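Robots & Automation Forum > Cobots > Faults and Safety

Gripper kept squeezing after a protective stop, RAM slot damage (long)

benchrat44
Joined May

Okay, this one ate most of my week and I kind of loved it, so settle in.

We do teardown for reuse on old office desktops. Cobot with a two-finger electric gripper, wrist camera, tower lying on its side, side panel off. The arm finds the memory modules, a person opens the latches, the arm pulls the modules and sets them down. It has been running great. I still grin every time it gets a clean pull!

What went wrong: the arm came down on a module a little off line, one finger landed on the slot instead of beside the module, and the controller threw a protective stop for force. Good so far. Except the gripper did not stop. The arm froze where it was and the fingers kept closing until they hit their own force limit, which somebody (me) had left at 44 newtons from a different job with metal brackets. Cracked the end of the slot and bent the module.

The part that bothers me is that my coworker was reaching in for a latch two slots over. No one got hurt. Her fingers were not between the gripper fingers. But they could have been, and I had been telling everybody that once the arm is stopped, it's all stopped.

So, anybody else seen a gripper finish its move after the arm is in a stop? And is this normal?

Quillfeather
Moderator

Glad your coworker is fine. Yes, it's normal, and it surprises people all the time. If the gripper has its own controller and you only send it a "close to this width" command, it will go and do that. The arm's stop doesn't reach it unless you wire it or program it to.

How is the gripper powered? Off the tool connector at the wrist, or from a separate supply in the cabinet?

benchrat44

Tool connector for power, and a separate cable down the side of the arm for talking to it. Power at the wrist stays on during a protective stop. I checked that with a meter today. It drops on the e-stop, it does not drop on the protective stop. I had assumed they were the same thing with different names. They are very much not!

sumpguard

Going to be the grump. Why is a person's hand in there at all while the program is live? I don't care how gentle the arm is. You have a gripper working in an open computer case with sharp sheet metal on every side. Even a slow arm can push a knuckle into a drive cage edge. "Collaborative" on the label covers the arm. It doesn't cover the tool or the part or the sheet metal.

benchrat44

Fair, and I'm not going to argue with most of that. The risk assessment did cover hands in the case, but it was written for the arm moving. Gripper closing was one line that said "low force." It was low force when it was written.

tinplate_annie

I'd push back on sumpguard a bit. Shared work is the whole reason a shop like this buys a cobot. If you fence it off you may as well pull RAM by hand, which takes a person a few seconds a stick. The fix is making the gripper behave, not banning hands.

sumpguard

Or have the person open all the latches before the tower goes under the arm. Nobody has to reach in. Costs you zero.

tinplate_annie

Costs you the modules that slide up and sit crooked once the latches are open and the tower gets bumped. Then the camera has to find them at an angle and you're right back to a finger landing on a slot.

sumpguard

Then don't bump the tower.

Quillfeather
Moderator

Both of you have a point, let's keep it friendly. benchrat44, what does the finger position look like at the moment of contact? I'd like to know why it was off line in the first place. The stop behavior is the safety matter, but something put that finger on the slot.

benchrat44

Been digging on exactly that and I have an answer, I think. Three things stacked up.

First, the camera. It's mounted beside the wrist, so there's an offset between what it sees and where the fingers are. We took the mount off in May to clean it and put it back. I redid the calibration on a flat sheet lying on the platform. But the slots sit up inside the case, higher than the sheet. So a tiny tilt in the camera mount that shows as nothing at platform height turns into a sideways error up at the board. I measured it this morning with a dial indicator and a gauge block: 2 mm. On a memory slot that's the difference between straddling the module and landing on plastic.

Second, the cable. When the wrist turns to line up with the slots, the cable hangs down into the case. I had the loop long because I was worried about pulling it tight. I ran the approach with the gripper fingers removed and watched, and the loop brushed against something on the way down on a few of the runs. It doesn't weigh much but it's enough to put a bit of side load on the force reading. The program zeroes the force sensor right before the approach, so any drag that shows up after the zero gets counted as contact, or hides real contact, depending on which way it pulls.

Third, the force limit on the gripper, which I already confessed to.

pallet_moth

The cable thing, oh man. We had the same at our place in Endton on a screwdriving cell. Two months of random force stops and it was a cable touching a clamp. Every time we opened the door to look, we'd moved the arm back first, so naturally the cable was clear again. Shorten the loop and put a strain relief above the wrist joint, with a second tie lower down. Then run the wrist to both ends of its travel by hand before you trust it.

benchrat44

Yes! Same exact trap, I'd back the arm off and everything looked perfect.

volt_and_bolt

On the stop: there should be a safety output on your controller you can use. Ours goes high on any stop including the protective one. Run it to a relay that cuts gripper power. Simple, works.

Quillfeather
Moderator

Careful with that advice. Cutting power to a gripper is only safe if you know what it does with no power. Some hold by a screw drive and stay clamped, some go slack and drop the part. If somebody's finger is in it, you want it to stop pushing and you want a way to open it. With a self-locking gripper, cutting power leaves the finger trapped.

volt_and_bolt

True. Ours goes slack. I should have said so.

benchrat44

Mine is screw drive, so it stays where it is. I tested it on a stack of foam with power pulled halfway through the close. It stopped but would not back off, and I couldn't pull the fingers apart by hand. There's a manual release screw on the side of the gripper body that I had honestly never touched. It takes a hex key. The hex key was in a drawer on the other side of the room, which is going on my list.

sumpguard

Tie the key to the stand. Today.

benchrat44

Done, it's on a coil lanyard now!

Update for everyone who helped. I spent the afternoon on the changes and re-ran it on a scrap board in a scrap tower before going anywhere near good parts.
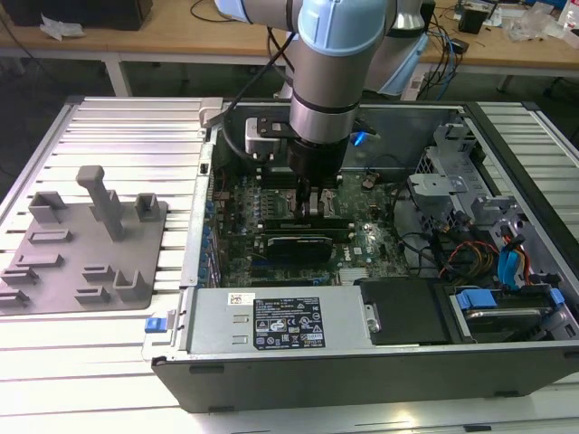
The gripper force limit is down to 15 newtons and it gets set at the top of the program every time, so it can't carry over from another job. The close is now done in steps. The fingers come in to just wider than the module, the program checks that the arm is still in a running state, and only then do they take the last bit. If the arm stops for any reason, a small background script sends the gripper an open command. I know a script is not a safety function, sumpguard, put the keyboard down. It's there to save RAM. For people, the rule is now no hands in the case unless the arm is parked up high, and there's a button the person presses to send it back in.

So you and tinplate_annie both sort of win. She still gets a person at the bench opening latches between pulls, and you get no fingers near fingers.

For the calibration I cut a block to the height of the slots and did it again on top of that. It went from terrible to lovely in one go. I'd love to do it at two heights so it catches the tilt properly.

sumpguard

I'll take it. Write the parked position into the risk assessment, and make sure the safety config is what holds it there. If it's only a line in the program then somebody will comment it out.

benchrat44

It's a safeguard stop on the safety input, the button resets it. Checksum is written inside the cabinet door.

tinplate_annie

Works for me. What about the graphics cards, are you pulling those with the same gripper? The force you need to get one of those out is a lot more than a stick of RAM.

benchrat44

Not yet. Cards come out by hand for now. I tried one early on and it rocked the whole tower. I'd need to clamp the case first and then I'm bringing back a bigger force limit, so that has to be its own program with its own assessment. Really want to try it though!

pallet_moth

If you clamp the case, watch where the clamp handle ends up compared to that cable. Ask me how I know.

Quillfeather
Moderator

Nice work on this. I'm adding the thread to the sticky on stops and end effectors. Would you post the results once you've got a decent run on real towers?

benchrat44

Will do. Got a pallet of them coming. I'll log every force stop with the wrist angle so we can see if the cable is really out of the picture.

volt_and_bolt

Can you share the background script too? Mine goes slack on power loss, but I'd like it to open on a protective stop as well.

benchrat44

Sure, let me clean up the variable names first, they're embarrassing. Also it polls the arm state too fast right now and fills up the log.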